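Re-padding the hand grippers

23 December 2023

The left gripper had been dropping things since the last batch of kitchen work, and by the end of it the right one was going the same way. I put off looking at them until I had a clear afternoon. These are my notes, mainly so I do it in the same order next time.

We have two pairs of the hand-held two-finger type. They have no motor. You squeeze the handle, the linkage closes the jaws, and the camera records what the jaws do. Elley, the project they belong to, needs the footage for training an arm to do ordinary kitchen jobs, so a gripper that closes crooked spoils a lot of footage before anyone catches it. I lost 80 clips that way in March and had to tell people why.

First the pads. Ours are blue with ribs across the inside face. The ribs wear at the tip long before they wear at the base, so a pad can look fine from the side and still let go of a spoon. I pull each one off, wipe the seat with alcohol, let it dry, and push the new one on until it stops. Always change both pads on a gripper. I tried changing one at a time to save money and the object always crept toward the old side.

Then the pivots. Work each joint by hand with the jaws open and feel for grit. Flour is the worst for this. I brush the joints out dry and put one small drop of Sarkico light oil on each, then wipe off everything I can see. If oil gets to the pads you start over. I check for side play by holding one finger still and pushing the other across it. A little is fine. If the tips can be made to miss each other, the joint gets tightened a quarter turn at a time until they can't.

After that I go to the kitchen and use a chopstick. It is thin, it tapers, and any twist between the two pads shows up at the far end of the stick where it is easy to see. I hold it upright, over the counter edge, and look along it toward the stove.

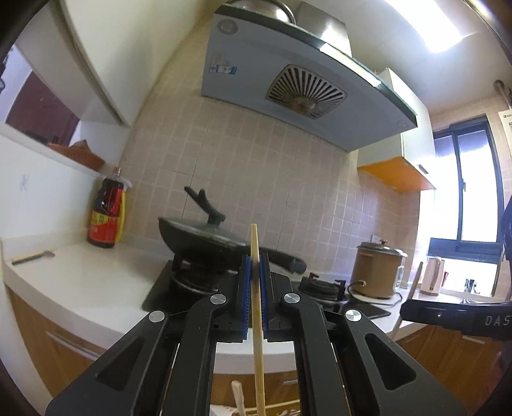 Nisreen Saliba thinks a chopstick is too forgiving for this and that I should be checking with a flat steel ruler, which will rock if the pads aren't parallel where a round stick just settles into the ribs. She has a point about the rocking. I now do the ruler on the bench before I leave, and keep the chopstick for the kitchen, where I want the same kind of thing in the jaws that they will be holding in the real work.

The stick check goes like this. Close gently, hold, count to 6, open. Do it again with the stick lower in the jaws, then higher. Then turn the wrist over and back while holding it. If the stick swings like a clock hand, one pad is seated low and I go back and push it home. The right gripper passed the first time. The left took 3 tries, and the fault was a crumb of old adhesive under the pad, which I should have found with the alcohol.

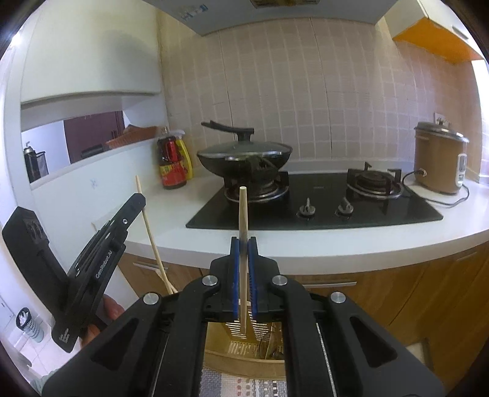 Both get checked together at the end, one in each hand, because the linkages should feel the same. If one needs a harder squeeze, the person using it will favor the other without noticing, and you end up with a one-handed data set. I had to back off one pivot slightly to match them.

The last thing is the log. I write down the pad change, the oil, and the closure count. The old pads went almost 600 closures, which is fewer than I got from the Amano ones we had before, but those were harder and slid on glass. I have two spare sets left in the drawer and an order in with Tulton for more.

Still to do: the second pair, and a new strap for the carry case.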